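The open day at Lolow was supposed to start at 10 in the morning, and at 10 in the morning the coffee started. The demonstrations came later. I had driven out to Steinbach in March rain to see what the company calls its teaching floor, and I was handed a name badge, a pastry and a seat next to a curtain.

On the other side of the curtain, the future of work was busy with a kitchen sponge. 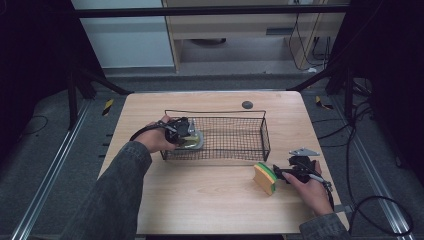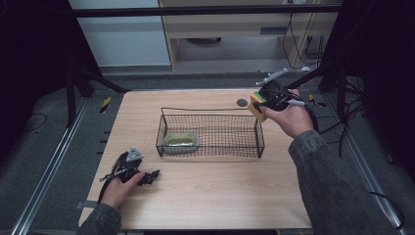 The teaching table at Lolow: two hand-held grippers, a wire basket and a sponge.

"People come in expecting something that does backflips," says the engineer who runs the floor and who agreed to talk between sessions, on condition that I kept her name out of it. Her mother reads everything, she explained, and would call. "Then they see a sponge. You can watch their faces go."

Mine had gone too, I think, but she was polite about it. She has been at Lolow since the firm shared a hallway with a tile importer, and she talks about baskets the way other people talk about sailing.

The idea is simple enough to fit on the back of my badge, where I wrote it down. A person holds a gripper in each hand and does a chore with them. The chore is recorded. Later a robot arm with the same kind of gripper studies the recordings and has a go itself. "We used to steer the arms with joysticks," she says. "It was like buttering toast through a mail slot. When you've got the grippers in your own hands, you just do the thing, and you do it at something close to human speed."

How many times does one have to do the thing? She looked it up on her phone. The basket task stands at 2,637 recordings, of which 1,109 were thrown out.

"Thrown out" sounded harsh. What does a sponge have to do to get thrown out?

"Usually it's us. Somebody gets bored and starts showing off. Somebody talks to a visitor and stops halfway." She gave me a look. "We had one person, very talented, who did everything in one beautiful swoop. Useless. The arm tried to copy it and threw a sponge at the wall."

I asked to try, naturally. I had been watching for 20 minutes and considered myself trained. The grippers are heavier than they look and the squeeze comes a little later than you want it. My first sponge went in the basket. My second went on the carpet. The third I would rather not discuss, and the engineer assured me that all three would be deleted.

Wrists are the real trouble, she says. "You don't notice how much you twist your hand until you can't. New people come out of their first session walking like they've been carrying groceries for a week." The shifts are short for that reason, and there's a jar of hard candy by the door which I am told is not a benefit but is treated as one.

After lunch came the arm. It runs on software from a partner called Emotik, whose man in a vest spoke for a long time about trust. The arm picked up a sponge, considered it, and put it in the basket. We clapped. It did it again. We clapped less. On the fourth try it set the sponge down very gently next to the basket and waited, and I have never felt closer to a machine.

"It's fine," said the engineer, who had stopped chewing her candy. "It does that when the light changes."

And when will it do my dishes? She has been asked this by over 100 people, she says, including her landlord. "I tell them it can put a sponge in a basket. Then I ask if their dishes are in the basket."

They are not. I took a second pastry and drove home.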